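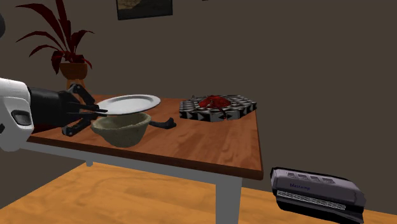
Page 3 of 14

Clunorby tabletop handling kit – pre-purchase inspection
Site: Hatance evaluation room
Inspector: Gunnel Blomqvist
Second reader: Edgars Avotiņš
Date: December 25, 2018

Section B. Gripper and tableware task, simulated cell

B1. Plate held near its edge by both fingers
Result: Pass
Comment: Plate is tilted over the bowl. Tilt is within what the task sheet allows at this step.

B2. Lower finger clear of bowl at lift height
Result: Open
Comment: The finger reaches under the plate and down toward the left side of the bowl. Clearance cannot be judged from this view. Supplier to send the contact log for the same step.

B3. Grip force limit set and locked
Result: Pass
Comment: Limit is stored with the task file. Changing it requires the supervisor login.

B4. Loose items in the working area listed
Result: Pass with comment
Comment: The small dark gray handle-shaped item to the right of the bowl is missing from the item list. Add it, or remove it from the layout. The trivet and the red item on it are listed.

B5. Items on the floor
Result: Comment only
Comment: Appliance marked "blastamp" near the front right of the table. Outside the reach envelope according to the layout drawing. No action.

B6. Stop command during lift
Result: Pass
Comment: Tested 90 times by script. Arm held position each time and did not open the gripper. E. Avotiņš asks whether holding is the right default with a person in reach – see Section D.

B7. Restart after stop
Result: Fail
Comment: Restart resumes motion without a confirm prompt. The Løken manual, p. 142, says a prompt is shown. Either the manual or the software is wrong. Must be closed before acceptance.

B8. Lift speed
Result: Pass
Comment: Default cap applied. The cap can be raised from the operator screen without a warning. Recommend a warning text.

B9. Run log complete
Result: Not checked
Comment: The quote covers 1000 runs. Log export stopped on a file name error. Margaux Collet has the ticket.

Open from this page: B2, B7, B9. Item list correction under B4 can be sent by mail.

Section C (cables, base plate, power supply) starts on the next page.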